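Notes from the Filtville visit, typed up fast before the shop opened again. She runs the kitchen side at Bakilana, the little supper place off the main road in Dancombe, and she did not sit down once the whole time we talked.

First question was about the counter. Everyone asks about the counter.

"Marble, yes. White with the gray veins. People tell me I'm crazy," she said, wiping it. "Lemon eats it. Wine eats it. I know. I had butcher block for 7 years and I was sanding it every winter."

So why marble? Pastry, mostly. It stays cool, the dough doesn't fight her. She also just likes looking at it — "I'm here before anybody, it's me and the counter."

She bought the slab secondhand from a bakery that closed. 955 dollars, delivery not included. Delivery was a cousin's truck and a lot of blankets.

Then cutting boards. Strong opinions here.

"Bamboo for bread and vegetables. Plastic for chicken. I don't want to hear about glass." Glass boards, she says, are for people who hate thier knives.
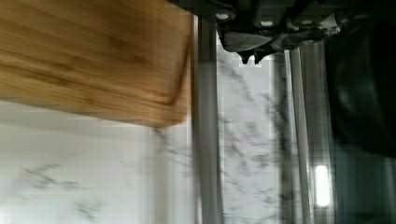 The bamboo gets washed by hand, stood on its edge to dry, oiled on Sundays. Never the dishwasher. She lost a good one that way, split right up the grain, and she's still mad about it.

"You oil it and leave it 30 minutes. Then wipe. People oil it and start chopping onions, what is that."

Does bamboo dull a knife faster than maple? Some. She sharpens more often and doesn't care. The price was right and it doesn't hold on to garlic the way her old one did. That's her experience anyway, the baker next door says the opposite and they've been going back and forth on it since summer.

Asked about the busy season. December is bad — good bad. The Flikeo holiday dinner is the big one, 244 plates over two nights, all of it prepped on this same stretch of marble. No extra tables, no room for them.

"You clear as you go. Board down, chop, board up, wipe, next thing. If you let it pile up your done."

Anything she'd change? Long pause, first one of the morning. More outlets. And a deeper sink, she's wanted a deeper sink from day one.

Then the bread guy knocked and she went to get the door.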